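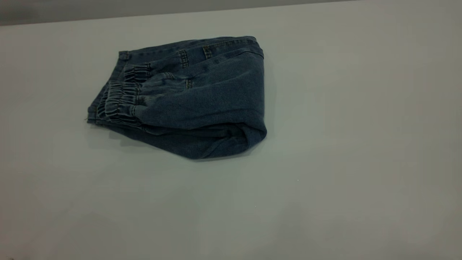
Truto folding cell, worth it for a small shop?

kubiak_w
Posted December 14, 2021
We run a resale shop for kids' and women's clothing in Dosthorpe and fold everything by hand before it goes on the shelf. I have a Truto on a trial until the end of January. It's the two-arm version with the overhead camera and the standard table. I've read the brochure and I've read the two reviews on the dealer's site, and neither one says much about pants. Pants are most of what we sell.

So far I've put 431 pieces through it. T-shirts and plain sweatshirts are fine. Jeans with a normal straight hem are fine. The trouble is elastic cuffs. The elastic pulls the end of the leg in, so the two legs don't lie flat on each other, and the bundle comes out narrow at one end and fat at the other. It will stack, but the stack leans after a few pairs.

Has anyone got theirs to do better on cuffed pants? I'm on the stock "trousers, half and half" recipe.

Waldemar

pressroom33
Reply
What you're getting is normal. The stock recipe finds the waistband and the two hems and doubles the legs over. It assumes the hems are as wide as the leg. Make a new recipe from the trousers one and set the hem type to "gathered." It's under garment shape, second page. That moves the grip points up the leg so it isn't pulling on the cuff.

You'll lose a bit of speed. Ours went from 18 seconds a pair to 33.

lintscreen
Reply
33 seconds a pair is slower than a person. I can fold a pair of jeans in less than ten and I'm not fast. I don't see what you're paying for at that point.

pressroom33
Reply
You're paying for it to run while you do the tagging. We have one person doing both now. If you have someone whose whole job is folding then no, don't buy it for the speed.

lintscreen
Reply
That works if it runs unattended. The one we had on trial stopped and asked for help on anything with a drawstring, and on dark denim under our lights. Someone had to walk over each time. We sent it back and bought a Mustonen folding table, the kind with the flip boards. No camera, no subscription.

kubiak_w
Reply
Thanks, I found the gathered setting and I'll try it tomorrow. For what it's worth, dark denim hasn't been a problem here. We have the light table top, and I think that matters. Lintscreen, which top did you have?

lintscreen
Reply
The dark gray one. The dealer said it hid dirt better.

pressroom33
Reply
There's your problem with the denim, then. The manual tells you to use the light top unless you do mostly whites.

lintscreen
Reply
The dealer should have told me that. I'd still have the drawstring problem.

T. Alipour
Reply
I install these for Monditz, so take it with that in mind. I don't get paid by Truto.

Three points for Waldemar.

The gathered setting is right, but also turn off "square the ends." With that on, the arms go back and tug at the cuffs after the fold, and the elastic just springs back. You spend the time and get nothing for it.

Second, belt loops. The camera uses the top edge of the garment to set the angle, and loops that stand away from the fabric can throw it off a few degrees. If your bundles are all coming out at a slant, rerun the table calibration first. If they're still slanted, lower the edge sensitivity to 70.

Third, the lean. Have it place every second pair turned around, so the cuffs alternate sides. It's called "alternate stack" and it's off by default. This does more for you than anything you change in the fold.

On drawstrings I agree with lintscreen. It's poor at them. The last update helped with short cords, but long ones still stop it.

kubiak_w
Reply
Mine are at a slant, yes. I assumed that was how I was loading them. Will do the calibration tonight.

Is alternate stack included in the trial license? I can't see it in my menu.

T. Alipour
Reply
It should be. Look under output, not under recipes. If it isn't there your software is behind, and the dealer has to push the update for trial units. You can't do it from the panel.

kubiak_w
Reply
Not under output either. I'll call them.

thimble_and_co
Reply
Following this. We do children's wear only, so nearly every pair has elastic somewhere. Waldemar, could you post how the gathered recipe does on toddler sizes? The brochure gives a minimum leg length, but the dealer told me a different number on the phone.

kubiak_w
Reply
I have a bin of toddler pants to get through anyway. I'll run them once the update is on and post what I get.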